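Notes for Thursday evening, Bible stories circle. Speaker: Mayuree Wiriya

Start with Ruth 1:16. Read it slowly, then wait a little.

Ruth is a widow from Moab. She has no duty to follow Naomi, and Orpah has already kissed her and gone home. Ask the group: was Orpah wrong? I think the text does not blame her.
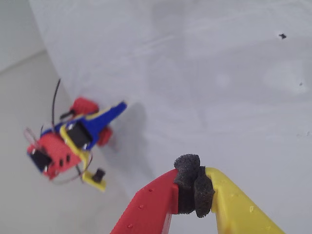
Red finger and yellow finger, with black foam over the tips.

Next part, the field of Boaz. Explain gleaning — the poor may pick up what the harvesters leave behind (Leviticus 19). Boaz tells his men to drop some grain for her on purpose. Do not hurry here.

Then the threshing floor. Keep it short, older children are in the room.
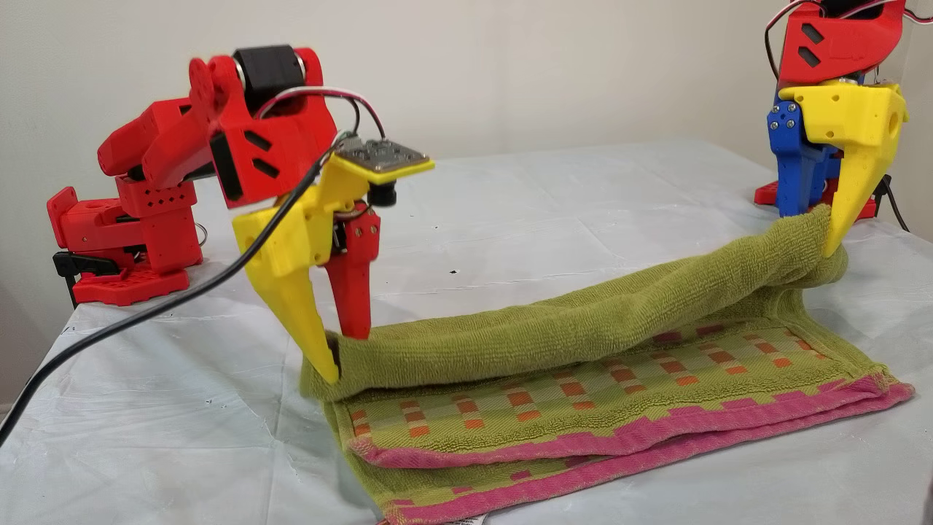

Paweena Meesuk wrote to me after reading the draft that Naomi is the real center of the book, as it begins with her losses and closes with a child on her lap. I will read her remark aloud and let people answer.

Last reading: Ruth 4:13-17. Obed, then Jesse, then David. Song number 900 after the prayer.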